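Setting up your Nullura, part 2: first filling and first coat

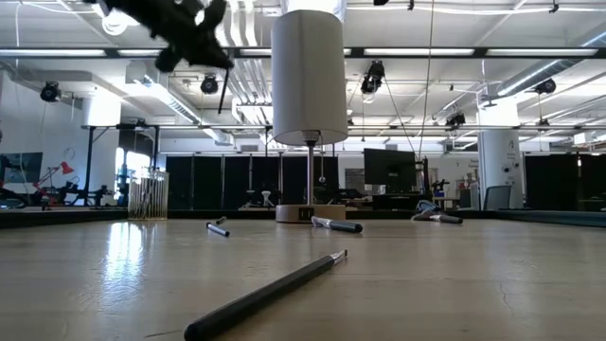 So you've got the lid off and the liner out, and now we get to the bit I like. I've mixed Nullura limewash in my kitchen more times than I can count, and most of my early disasters came from rushing the first ten minutes. Take your time with this section and the rest of the guide is easy.

What you'll want to hand: the powder, a clean bucket, a whisk you don't cook with, rubber gloves, goggles and an old sheet for the floor.

1. Put the gloves and goggles on before you open the bag. Yes, even for a quick look.

2. Pour 400 ml of cold water into the bucket. Water first, always. I did it the other way round once and ended up chiselling a lump out of the corner.

3. Sprinkle the powder in a bit at a time, whisking as you go. You're after something like single cream.

4. Leave it to stand overnight with a damp cloth over the top. It'll look thicker in the morning, so loosen it with a splash of water and whisk again.

5. Damp the wall down with a plant sprayer. It should be dark all over but with no drips.

6. Brush on a thin coat, working in short criss-cross strokes and keeping the edge wet. It goes on nearly see-through (don't panic!) and whitens as it dries.

7. Wait a full day, damp the wall again and do coat 2.

Caution: lime burns. If you get any on your skin, rinse it off straight away with plenty of cold water. If it gets in your eyes, keep rinsing and get medical help while you're at it. Keep children and pets out of the room until everything is put away.

Note: Nullura won't stick to vinyl emulsion or gloss. Flick some water at the wall. If it beads up and runs off, go back to part 1 and strip the paint first.

Note on colour: if you bought the Ernton pigment, stir it into a cup of warm water before it goes in the bucket, or you'll get streaks. Annick Barbier, who wrote the first version of this guide, likes to test hers on a bit of lining paper and dry it with a hairdryer. I've pinched that trick and never looked back.

Spare mix keeps for weeks in a tub with a tight lid. Write the shade on the side, then carry on to part 3 for corners and window reveals.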